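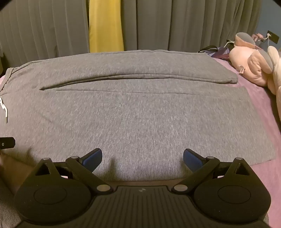 Does it matter how you fold a pair of sweatpants? Most folding advice says it does, and very little of that advice has been tested on people who fold their own laundry on their own bed.

Home Jobs Listings Laundry Study FAQ Contact

Call for participants: the Rirora folding study

Gotville is looking for 15 adults to fold clothes at home for 4 weeks and keep a plain record of what happens. The study is called Rirora. It pays, and the terms are below.

We should say where we stand. We have read a lot of claims about folding. Waistband in first, waistband out last, thirds, rolls, the upright "file" fold that is supposed to change your drawer and possibly your life. We don't believe most of it. Sweatpants are our main garment because they are the ones people complain about: thick at the waist, floppy in the leg, a drawstring that goes wherever it likes. If one method really does hold up better in a drawer, we'd like to see it do so in a house with a normal amount of mess.

What you would do

Fold your usual wash, using the method we assign you that week. Spread each pair out flat first, on a bed or a table. Write down how long the load took and whether the stack was still standing by the following Monday. If you gave up halfway and shoved the lot in a drawer, write that down too. We want those entries.

Who can apply

You need to own at least two pairs of cotton sweatpants and do laundry at least once a week. You don't need to be tidy. Professional organizers are welcome to read the results but can't take part, and neither can anyone who sells a folding board, a course or a drawer insert.

Pay

2000 Najjar store credits, or the same value by check if you'd prefer real money. Half comes after week two and half at the end. Missing one weekly log is fine. Missing two ends your place, and you keep what you've been paid.

What we won't promise

Your closet may look exactly the same afterward. You may get slower. We won't send you a certificate or a before-and-after gallery.

How to apply

Write to the Gotville study desk, Box 3818, Zudberg, with a few lines on how you fold sweatpants now and why. "I don't" is an acceptable answer. Applications close at the end of February, and we reply to everyone, including the people we turn down.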